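We use cookies to keep you logged in and to see which pages get read. Accept all | Manage settings

Plates, snacks and a small white table – how do I stop the pileup?

snackdrawer_14
Posted 15th July

Quick one, on my break. We've got one white table in the shared room at Massawe and everything ends up on it. Plates in a stack, snack bars all over, somebody's mail. No cabinets on that wall and I can't drill, lease says no. Plates slide off the stack every time someone grabs the bottom one, already lost 2 that way. Snacks get buried and then people buy more of the same.

Budget is 30 dollars total, less if possible. People do sit at this table so it can't turn into a shelf unit. Tried a plastic bin for the snacks back in May, too deep, everthing at the bottom went stale. Also tried a wire rack from Bendudow for the plates and it scratched them, plus the slots were so narrow our plates wouldn't go in straight.

What do you guys use?? Mostly want to know about the plates but snack ideas welcome.

EDIT: no, a rolling cart won't fit. Door opens that way.

rinse_and_go

Get fewer plates.

Serious though, how many people eat there? We went down to one plate each and you wash your own. Problem gone. Rest of the stuff goes in a drawer.

snackdrawer_14 replied:
No drawers, it's just a table. But yeah, we do have too many plates, will cull.

mintjar2000

Wall rack with the stick-on strips, no drilling. Mine is a Rasari and it held fine for mugs. Plates I'm not sure. Check the weight on the box first, and wipe the wall down with rubbing alcohol or the strips let go. Ours let go once at night, sounded like a break-in.

For the snacks just use a cookie tin. Lid keeps the ants out. Downside is you can't see in it so label it or whatever.

Oh and don't put a stack of plates on a towel, the towel slides too. Ask me how I know

corner_table_mess

Typing fast, sorry. We had pretty much the same thing, one table, people sitting at it, no wall space.

Plates: wooden rack with upright pegs, not wire. Wood is easier on the glaze. Plates stand on edge so you pull out the one you want and the others stay put. Look at the gap between pegs before you buy – plates with a raised rim need more room than flat ones. Take a plate to the store, I'm not kidding, I stood there in the aisle at Mala with one in my bag. Light wood gets spots if you park dripping plates in it day after day so dry them off some, or put the rack on a towel the first hour. Every so often I wipe the pegs with vinegar and water and let it air out. No dishwasher for the rack!! Mine warped, had to get a second one.

Middle of the table for the rack. Sounds wrong but on the end it gets elbowed.

Snacks: shallow basket. SHALLOW. Deep is your problem, same as with your bin. One layer, if it doesn't fit in one layer you have too many snacks. Woven is good, crumbs drop through the weave though, so shake it out over the trash when you think of it. Ours is oval and sits off to the left, the snack bars just get dropped in.

Then a tray on the other side for whatever's being eaten today. Put it on a cork type mat, keeps it from skating around. Candy goes there.

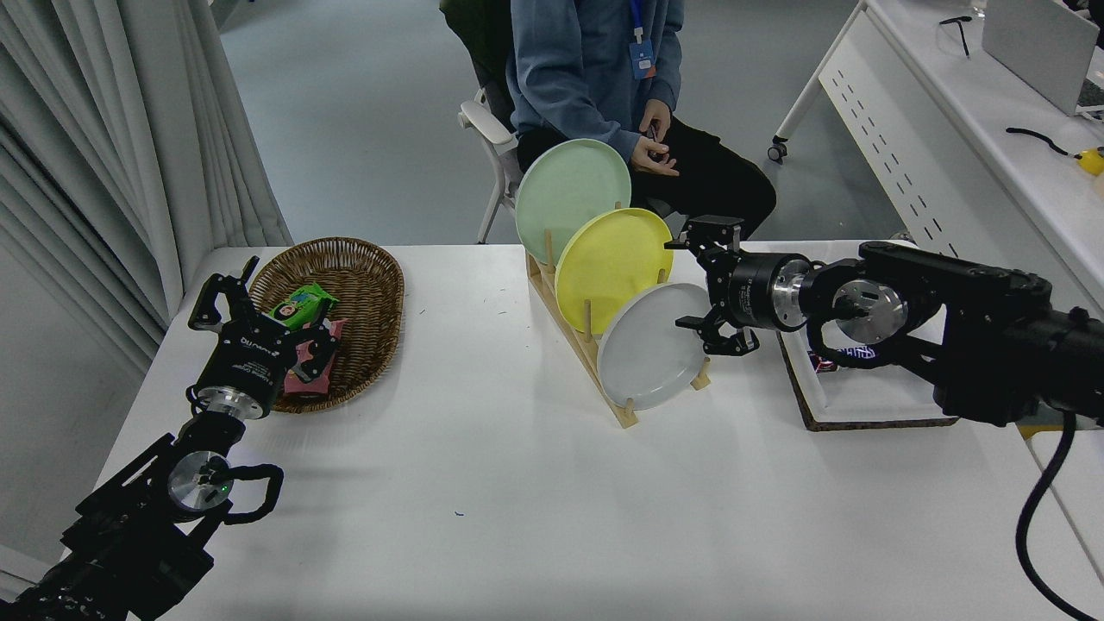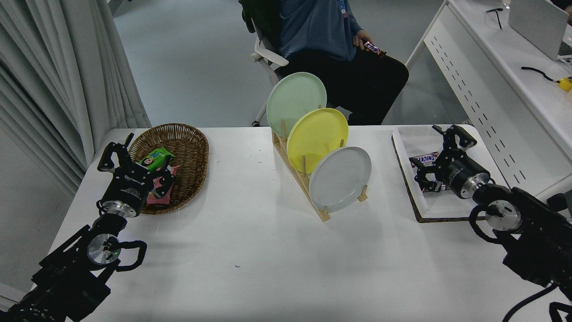 Cost wise, rack was the big one and the basket was thrift store, so you can come in under 30 if you're not picky about matching. Skip the mat if money's tight, a bit of shelf liner does the same job.

One more thing, the mail. Does not live on the table. We put a folder by the door and anything left on the table goes in the folder, no discussion. Took two weeks of nagging and people still forget but its way better. And wipe the table before you put stuff back, not around the stuff, or you get those rings.

If the pegs wobble, drop of wood glue and leave it overnight. Don't twist them, they snap.

snackdrawer_14 replied:
ok this is what I needed, thank you. Gonna measure the plates tonight. Is the basket ok with loose stuff like nuts or only wrapped?

corner_table_mess replied:
Wrapped only. Nuts in a jar. Gets in the weave and you'll never get it out

Related posts
Wire rack left gray marks on plates, can I get them off?
Cork mat smells, normal?
How to clean a wicker basket without soaking it
Shared room rules that people follow
Ants in the snack bin again
Best glue for a loose peg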